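Gripper stuck shut or dropping things? Quick tips for the Boiko arm on the workbench

Wipe the crumbs up before you run anything. Small stuff gets everywhere. 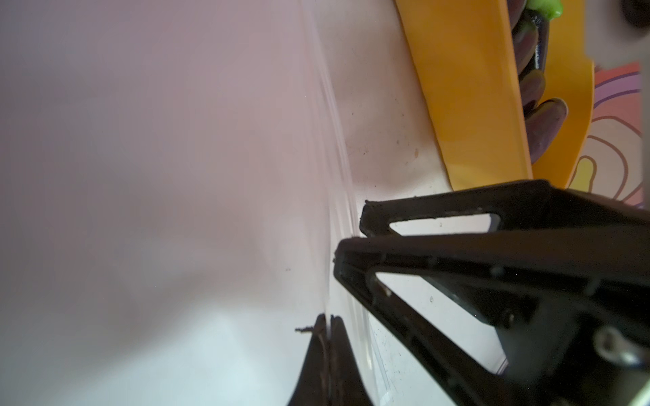 What do I do first when the fingers jam closed?
Hit the stop, then pull the plug. Wait for the light on the Boiko base to go out. Then hands in – not before. I got pinched in January doing it the other way round, two fingers, black nail.

Clearing it:
Soft brush, dry. Never a knife, it chews up the finger edges. Thread or fuzz, use tweezers.
Check the finger screws. Snug, dont crank them.
Clear plastic film – keep it well away from the fingers. Mine pulled in a sheet and threw fault 1581. Took me till 11 at night to get it out.

Dropping things:
Slick pieces slip. Slow the close speed to 3 and try agian.
Still dropping? Wipe the tips with a damp rag, let dry.

Fault comes back after 2 restarts, leave it off and call Drunwood. They had the part, Plinumham didn't.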